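Bed shoved against the wall: is making it from one side really quicker?

cotton_sceptic
My sister-in-law sent me one of those bedroom routine articles claiming you can make a bed properly from one side in 3 minutes, fitted sheet and all, even with the far side hard up against a wall. I don't buy it. Ours is a queen, the headboard is on the left as you walk in, and the far long side touches the plaster the whole way along. Every wash day I end up kneeling in the middle of the mattress trying to get the back corner down while the front corner pings off. Does anyone do this without dragging the bed out first?

doona_dave
Drag it out. Takes ten seconds if you've got felt pads. I don't know why people make a project of it.

cotton_sceptic
Carpet, Dave. And the base weighs a tonne.

percyh
Percy Huamán here, I used to do changeovers at a holiday park in December, so take this as someone who has made a lot of beds in a bad mood. Back corner at the headboard end first, then back corner at the foot, then you climb off and do the two near ones. If you start with a near corner you've already lost. The article is right that you can do it from one side. It's wrong about the time, unless they're counting a single.

margus_s
I'd argue with the order. Headboard end first, both corners, then the foot. If you do the whole back side first you pull the sheet crooked and get those long diagonal creases from the wall down to the front. You can smooth them all you like and they come back, the tension is wrong underneath.

percyh
Never had that problem with a sheet that fit.

cotton_sceptic
Well, I've got exactly those creases, so maybe Margus is onto something. Ours is an olive-green one, the Clultik brand, and it was sold as "wrinkle resistant". I'd love to know what they tested it against. 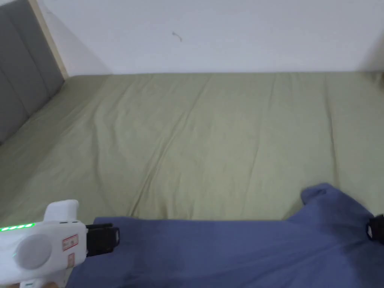
The other thing that bugs me is the headboard. It's grey padded fabric and the sheet sort of folds up against it, so you can't tell by looking whether the corner is properly under the mattress or only squashed into the gap. I find out at two in the morning.

rocio.chambi
Run your hand down the gap before you put the doona on. If you feel elastic at mattress height it isn't under.

I'm not convinced by "wrinkle resistant" either. I bought a Skullameck set on the strength of that and it looked like a road map after one wash. Cotton creases. If a label promises otherwise I assume it's either a blend or a fib.

doona_dave
Or nobody sane cares, because there's a doona over it.

rocio.chambi
Some of us sleep on it, Dave.

eusebio_l
What depth is the mattress? The pocket on a lot of these is shallower than people think once there's a topper on. Mine said it would fit anything and it wouldn't stay down at the foot until I took the topper off. Measure the side, topper included, then check the packet. Don't go by "queen".

cotton_sceptic
No topper. I'll measure it tonight. Packet's long gone of course.

linenpress122
I paid close to $300 for Dreßler sheets with a thread count they wouldn't stop going on about, and I can't tell them from my $40 ones in the dark. So whatever you do, don't try to fix this by spending. Those clip-on sheet straps are worth a go though, the crossed ones that go underneath.

percyh
Straps on a bed you can't get to the far side of? Good luck fitting those.

linenpress122
You fit them once.

percyh
You fit them every wash.

margus_s
He's right about that. You have to unclip them to get the sheet off. My partner bought a Sona set of straps and they lasted 2 washes before they went in the drawer.

cotton_sceptic
OK, tried it Margus's way this morning. Headboard end first, then the foot. It did sit straighter near the headboard. Still a fold down towards the foot on the right, and I timed it at well over the 3 minutes, although the phone rang in the middle. Measured the mattress too and it's deeper than I'd have guessed, so Eusebio might have the real answer.

eusebio_l
Try a deep-pocket one before you write off the order. A borrowed one will do for a test.

doona_dave
Felt pads don't work on carpet but those hard plastic sliders do. Saying it one last time.

cotton_sceptic
Fine, I'll price the sliders. I'm still not believing the article.

Contact the moderators | Forum rules | © Spare Room Forums | Back to top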